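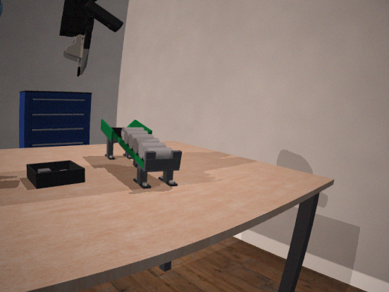 Roller conveyor, parts tray and gripper in the practice scene.

Skaltton Practice Cell: a review after 200 recorded runs
Reviewed by Wichai Sangkhawat, 23/07/2019

Skaltton is a simulator for teaching an arm by remote control. You drive the arm yourself, the software logs the run, and you train on the log later. I used it for the conveyor scene only, with the Vino hand controller. The license was 330 and the controller was 675, both paid by me.

Setup took an evening. The controller paired on the second try. Turn the hand scaling down before anything else. At the default setting a small wrist turn swings the gripper much too far, and my first dozen runs went in the trash for that reason.

The scene is simple: a short conveyor with green rails and gray rollers, a black tray beside it, and an arm with a two-finger gripper.

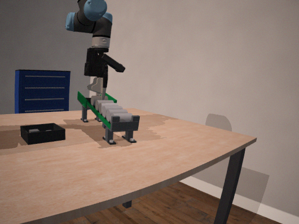 Getting the approach right was the slow part for me. Coming in over the rollers, I had trouble judging height from one view, so I kept a second view open at table level. You can save a pair of views and bring them back with one key. I would like three.

Gripper control is on the trigger and it is smooth. There is no force feedback, so you learn to watch the fingertips. Arnout De Bruijn, who shares my office, had used the older Ornlow rig and missed the buzz it gives on contact. I had never had it and got by.

Recording is one button to start and the same button to stop. Runs can be trimmed afterward, and you should trim them. Long pauses at the start of a demonstration show up later as an arm that sits and waits.

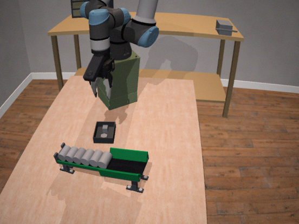
Playback is good. You can scrub through a run, change the viewpoint and mark the moment each grasp begins. Export is weaker. A batch of 1,000 short clips locked up my machine twice, and I ended up sending them through in smaller groups with the free Fülöp converter.

The manual covers installation well and says almost nothing about how to give a good demonstration. Support answered both my emails within a day.

Good: steady tracking, easy trimming, saved views.
Bad: default scaling, batch export, thin manual.

Four out of five. An export fix is listed for November, and I plan to renew.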